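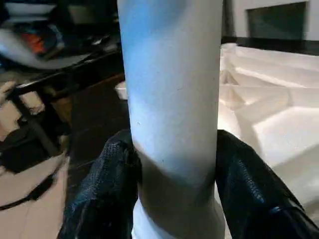
December, notebook, stool task by teleoperation. Warm-up after 10, then one leg per demonstration. Left arm holds the frame, right arm brings the leg to the socket. I still push too early – the leg must stand straight first.

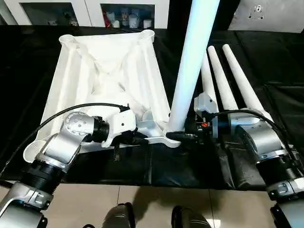 Hsiu-ying Wei thinks I should wait two seconds before each insertion, so the start of the push is easy to find in the recording.

I will try it in the next 14 demonstrations. For Gilmar: please keep the old ones in a separate folder. 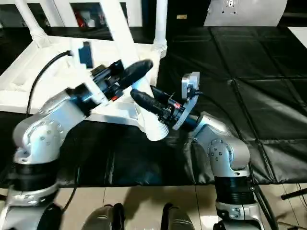
Also to do: slow down the left wrist a little.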